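Week 4: Sampling a patch of ground (and why your first instinct is probably wrong)

Right, so last week I rambled on about random numbers and we never got to the fun bit, which is deciding where to look when you can't look everywhere. These notes cover the quadrat stuff. I've left out the Nodlow data because it's going in the practical booklet, so don't panic if you can't find it.

Say you've got a meadow and you want to know how much clover is in it. My own first go at this, as a student, was to wander about and drop the square wherever looked "typical". Terrible idea! I was drawn to the pretty bits every time, and my clover estimate came out miles too high. What I should have done was lay a grid over the whole meadow, number the cells and let a random number table choose for me.

How big should the cells be? It depends on what you're after. For daisies I'd go small. For thistles (big, patchy, horrible on the ankles) a small square will mostly catch nothing, and you'll end up with a column of zeros and one enormous number. At the Praster site we had 156 cells and sampled 15 of them, and I still think that was a bit mean.
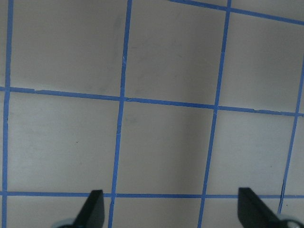 One of you asked after the lecture whether a plant sitting right on a line gets counted twice, once for each cell. It doesn't, as long as you pick a rule and stick to it. Mine is that the top and left lines belong to the cell, and the bottom and right ones don't. Any rule will do, but write it on the recording sheet before you start, please, and don't change it at lunchtime.

Now the scaling up. Suppose your 15 cells hold 37 plants between them. Divide 37 by 15, multiply by 156, and you get 385 after rounding. Lovely, but a second team with different cells would get a different answer, so you need the spread as well as the mean. We'll do the standard error next week.

For next time: read the Inditz handout up to the end of section 2, and have a go at the hedgerow question. Bring a calculator that works.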